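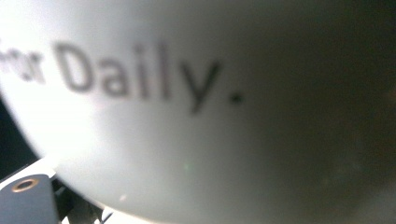
Hand-held gripper demonstration is a way of teaching a robot a manipulation task in which a person does the job themselves, using a gripper they carry in one hand. A camera mounted on the tool records each grasp from close up, and the recordings are later used to train a policy for a robot arm fitted with matching fingers. It belongs to the wider family of learning from demonstration, alongside kinesthetic teaching (guiding the arm by its own links) and teleoperation.

Background

Remote control came first in most labs, and it remains a marvellous thing to watch – an operator moves a leader arm and a second arm follows across the bench. It is also slow to set up and ties the work to wherever the robot happens to be bolted down. A carried gripper frees the demonstrator to work in any kitchen, shed or office, at something close to the natural speed of the hand.

Method

The operator squeezes a trigger to close the fingers, and the tool logs jaw width and its own position through space. Smooth, rounded crockery such as mugs is a favourite subject, partly for the real challenge it poses: at the moment of grasp a glazed wall can fill nearly the whole view, lettering blurs, and the policy must learn to rely on what it saw during the approach.

The Onwood collection, organised by Mingxuan Kang, holds 2,000 demonstrations of household tasks recorded by seven operators. Its mug-handling portion has 300 of these, and single episodes run up to 6 minutes. The companion Sollell set pairs similar tasks with teleoperated versions, a wonderful resource for comparing the two styles of teaching.

Limitations

Reflections and shadow on glossy surfaces can upset position tracking. Human wrists also reach poses that many arms can't, so recordings are usually filtered before training.

See also

Kinesthetic teaching
Teleoperation
Prerameck gripper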